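화요일에 핸드 그리퍼 얘기 잠깐 했더니 DM이 꽤 와서 타래로 정리함. 미리 말해두면 칭찬하는 글 아님.

Clovholm에서 나온 손에 들고 쓰는 그리퍼. 사람이 직접 쥐고 물건 집는 동작을 하면 그걸 모아서 로봇한테 학습시키는 방식이다. 우리는 Ladamell 프로젝트에서 상자 포장 작업용으로 씀. 영업 자료에는 "누구나 바로 쓸 수 있다"고 적혀 있었다. 그 문장부터 의심했어야 했는데.

문제는 손가락이다. 방아쇠를 놓으면 벌어져야 하는데 가끔 안 벌어짐. 닫힌 채로 2초쯤 버티다가 갑자기 탁 풀린다. 얇은 포장물 잡고 있을 때 이러면 물건이 튀어나감.

처음엔 다들 내 손이 문제라고 했다. Clovholm 지원팀 Hendrik Kruger 씨 답변도 "파지 자세를 확인해 주세요"였음. 자세 확인했다. 왼손으로도 해봤다. 똑같음.

그래서 Thabiso Chauke 씨랑 둘이 하루 잡고 세어봤다. 동작 500회 중에 걸림 29회. 거의 6퍼센트다. 이걸 "간헐적 현상"이라고 부르는 게 맞는지 모르겠다.
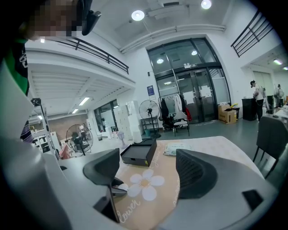

꽃무늬 매트 깔고 상자 작업 중. 책상은 귀여운데 일은 안 귀엽다.

더 짜증나는 건 데이터 쪽이다. 손가락이 걸린 구간도 기록상으로는 "정상 파지 유지"로 찍힌다. 센서는 방아쇠 위치만 읽고 손가락이 실제로 어디 있는지는 안 읽는 것 같다. 이건 내 추측이고 업체 확인은 아직 못 받음.

추측이 맞으면 로봇은 놓아야 할 때 안 놓는 동작을 배우는 거다. 사람 옆에서 돌릴 기계한테 그걸 가르친다고? 나는 반대했고 회의에서 좀 까칠한 사람이 됐다.

안전 얘기도 해야겠다. Pravesh Hlongwane 씨가 걸린 손가락을 손으로 벌리다가 손끝을 집혔다. 멍든 정도라 다행인데, 전원 끄고 만지라는 문구는 설명서 어디에도 없었다. 내가 처음부터 끝까지 두 번 읽음.

업체가 내놓은 대책은 펌웨어 업데이트. 기계적으로 걸리는 걸 소프트웨어로 어떻게 푼다는 건지 물었더니 "개선 효과가 기대됩니다"라는 답이 왔다. 기대는 나도 한다.

업데이트하고 100회 다시 돌렸고 걸림은 5회. 이걸 좋아졌다고 쓴 보고서에 내 이름은 빼달라고 했다.

지금 우리 팀에서 하는 것:
- 걸리면 바로 전원 끄고 그다음에 만지기
- 걸린 구간은 시각 적어두고 데이터에서 통째로 버리기
- 얇은 물건은 당분간 작업에서 제외

왜 걸리는지는 아직 모른다. Tshepo Mkhize 씨는 링크 부품 마모를 의심하고 나는 조립 공차 쪽을 본다. 같은 모델 쓰는 분 중에 분해해본 사람 있으면 답글 부탁. "저희는 괜찮던데요"는 몇 번 중에 몇 번인지 숫자랑 같이 적어주시고요.

업체에 교체품 요청해뒀고 10월 중에 온다고 함. 오면 같은 방식으로 500회 다시 세서 이 타래에 이어 올리겠음.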